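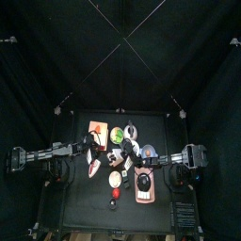 Stendell Revises Small-Parcel Rules for Mixed Household Goods

Stendell will change the way it accepts mixed parcels of household goods and toys at its Delaunay depot starting in January. The new rules apply to consignments that hold more than one type of item in a single carton and replace a weight-only tariff.

Under the revised tariff, cartons are charged by weight or by volume, whichever gives the higher figure. Volume is calculated from the longest outside measurements of the closed carton, including any bulge in the lid. Cartons that measure within the limits but cannot be stacked will carry a surcharge.

The depot handled roughly 3000 mixed cartons last month. Of these, 581 were held for repacking and 114 were returned to the sender. Most of the held cartons had unfilled space at the top, which allowed the lid to collapse under load — a fault that the old tariff did nothing to discourage.

Johannes Botha, who manages intake at Delaunay, said the repacking bench had become the slowest point in the building. "A carton that goes straight through takes a couple of minutes. A carton that has to be opened takes a good deal longer, and the ones behind it wait," he said.

Account holders may ship up to five cartons per day under the old tariff until the end of the month. Labels printed with Nilix software will need the current version, as older versions leave the volume field blank. Cartons with a blank field will be measured at the depot and billed at the counter rate.

Intake hours are unchanged. The counter closes at 5 p.m.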